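Household Storage and Shelf Life – Notes for Unit 4
By Kohei Hosoda
July 12, 2018
14 shares | 3 comments

These notes go with the second half of the unit. Read them before you start the pantry worksheet.

1. Date labels
A "best by" date is the maker's estimate of when the food is at its best. It says little about safety for dry goods. A "use by" date on fresh food should be taken more seriously. Write both kinds in your log, and write the date you opened the package next to them.

2. What spoils dry food
Moisture comes first. Crackers and chips go soft when they take up water from the air, and flour can clump or grow mold. Oxygen is next – it turns fats rancid, so nuts and fried snacks fade sooner than plain rice. Light and heat speed up both. A shelf over the stove is a poor place for oil.

3. Packaging and containers
Sealed bags keep air out until they are opened. After that, fold the top down tightly and clip it, or move the food to a jar. Open baskets are fine for onions and potatoes, which need air, but keep the two apart.
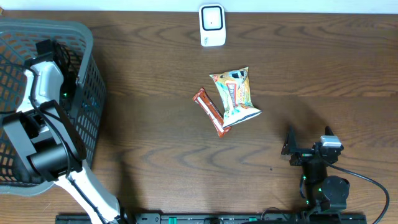
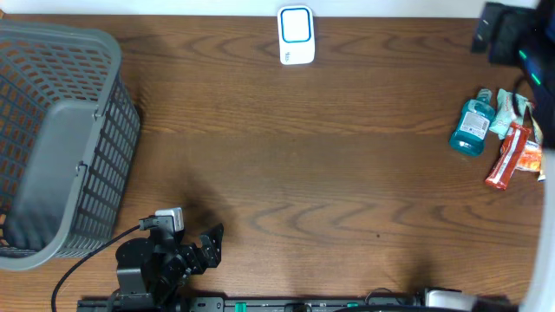 4. Rotation
Put new packages behind old ones. The Karppinen household in the case study spent $458 on dry goods between July and October and threw out $14 worth. Before they began rotating stock, the waste was much higher. Work out the share wasted and show your steps.

5. For the worksheet
List every dry item on one shelf at home. Note the label date, the opening date and the kind of container. Bring the list to the next class.

Comments (3)

Bundura: Do spices count as dry items?

Kohei Hosoda: Yes, include them. Ground spices lose flavor faster than whole ones.

Dullach: My flour has no date on it at all. I wrote down the day I bought it.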